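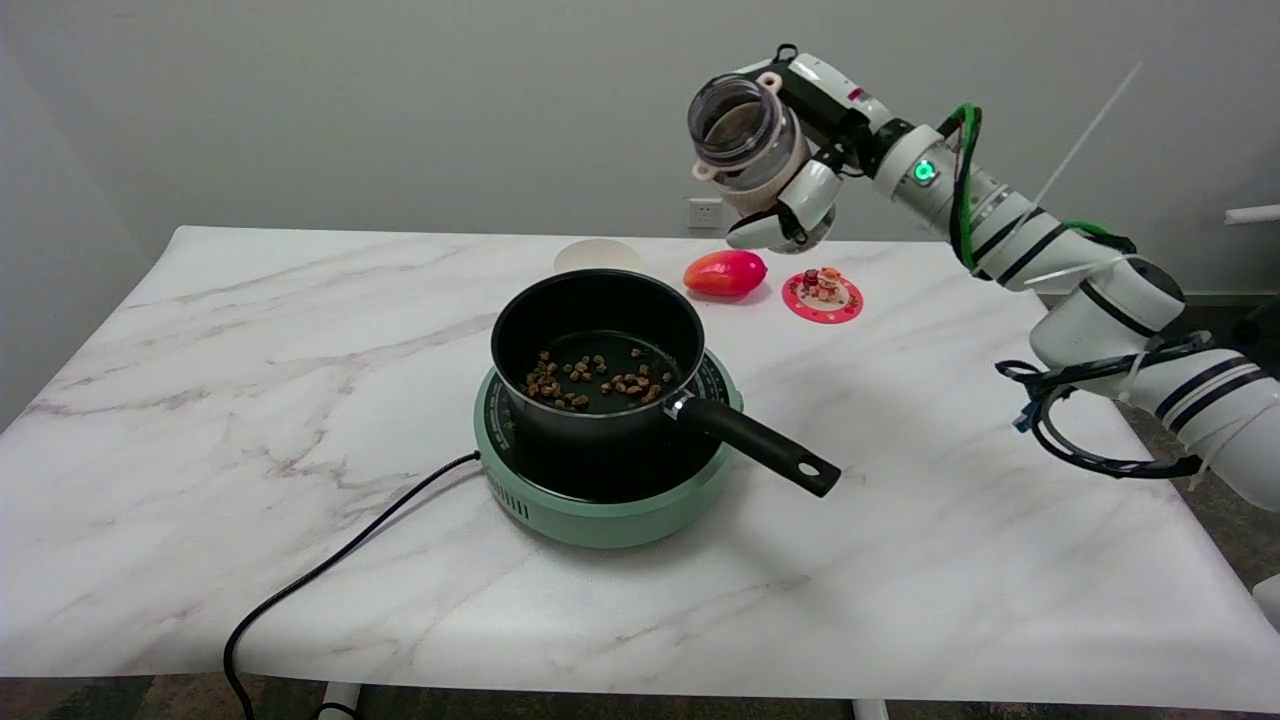 Visits > Food > Hullden open day

Hullden open day: the walnut growers
2020-11-04 - Jolanta Kaczmarczyk

The Hullden growers opened their drying sheds in July. The main shed holds 1,068 crates, and 648 were in use. We walked the rows first, then saw the cracking line - loud, so bring earplugs. Lunch was soup and bread. The shop sells the Cozma variety by the bag. Parking is on the Flalten side, and the last bus leaves at five.

Last updated by the Visits desk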